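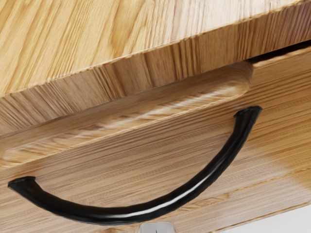 Wood grain and a black handle

I've owned a small pile of Porton shares for longer than I care to admit, so on Tuesday I made coffee and read the announcement about the Mumwood plant twice. The second reading didn't help.

If you missed it, Porton has signed what it calls a "framework agreement" with Ulivent to build a biomass power station on the old Mumwood sawmill land. Ulivent brings the equipment and the know-how. Porton brings the site, the permits it says it will have by next October, and, as far as I can tell, most of the risk.

The headline figure is "up to 80 megawatts." I've been reading these things for years and I have learned to be wary of the words "up to." A plant that makes 12 is also up to 80. Go looking for the minimum and you won't find one.

Then there's the fuel. The whole plan runs on wood waste from within trucking distance, and the release says supply is "well understood." By whom? Ermelinda Magalhães, who writes a newsletter I pay for and often disagree with, asked on the investor call whether a single supplier had signed anything. Ubaldo Martinelli, speaking for Porton, said talks were "advanced." She asked again and got the same word back. Advanced talks don't burn very well.

I also don't love the ownership split. Ulivent can walk away after the feasibility study, and if it does, Porton keeps the study and the bill. Maybe that's normal. A reader, Primo Palumbo, emailed to tell me it is, and that I'm being a grouch. He worked in project finance and I didn't, so take his side if you like. But he couldn't point me to the page that says what the study will cost either.

What bugs me most is that we've been here before. Remember Grasso? That was the gas project, with the same kind of partner, the same kind of map with a big green circle on it, and a first-power date that moved 2 times before the whole thing slid into a footnote. Nives Bassi was running Porton then and she at least took questions until people ran out of them. This call was over in half an hour.

Could I be wrong? Sure. The grid connection is already there from the sawmill days, and that's worth real money. If they sign fuel contracts for 5 years or more and put a floor under the output number, I'll say nice things here and mean them.

For now I'm holding my 3,753 shares and not adding to them. I've written to investor relations with the fuel question and the study cost question. If they write back with anything besides "advanced," I'll post it.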